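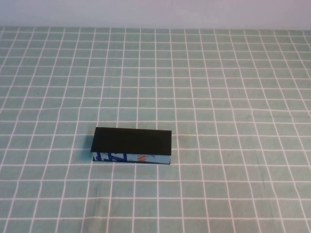
Warum ist Schwarz so dunkel?

Eine Farbe kann man nur sehen, wenn Licht da ist. Das Licht von der Sonne oder von der Lampe sieht weiß aus, aber es besteht aus vielen Farben. Bei einem Regenbogen kannst du sie alle nebeneinander sehen.

Was macht das Licht mit den Dingen?

Wenn Licht auf einen Gegenstand fällt, wird ein Teil davon verschluckt. Der andere Teil wird zurückgeworfen und kommt in dein Auge. Ein grünes Blatt wirft vor allem das grüne Licht zurück, darum ist es für uns grün. Weißes Papier wirft fast alles zurück. Ein schwarzer Gegenstand verschluckt fast das ganze Licht. In dein Auge kommt dann nur sehr wenig, und dein Gehirn sagt dazu: schwarz.

Matt oder glänzend?

Eine glänzende Fläche ist sehr glatt. Sie wirft das Licht in eine Richtung zurück, ähnlich wie ein Spiegel. Eine matte Fläche hat viele winzige Hügel und Täler, die man mit dem Auge nicht erkennt. Das Licht geht dort in alle Richtungen weg.

Wohin geht das verschluckte Licht?

Es verschwindet nicht, es wird zu Wärme. Das kannst du selber probieren.

Du brauchst: ein schwarzes und ein weißes Blatt Papier, zwei Eiswürfel, zwei kleine Teller und Sonne.

Lege auf jeden Teller ein Blatt und auf jedes Blatt einen Eiswürfel. Die Eiswürfel sollen gleich groß sein. Stelle beide Teller nebeneinander in die Sonne und warte 20 Minuten. Schaue zwischendurch nach. Welcher Eiswürfel ist kleiner geworden? Im Februar ist die Sonne noch schwach, dann dauert es länger.

Wichtig: Schaue nie direkt in die Sonne, auch nicht mit Sonnenbrille!

Kinderseite Mollov, Stand 16.2.25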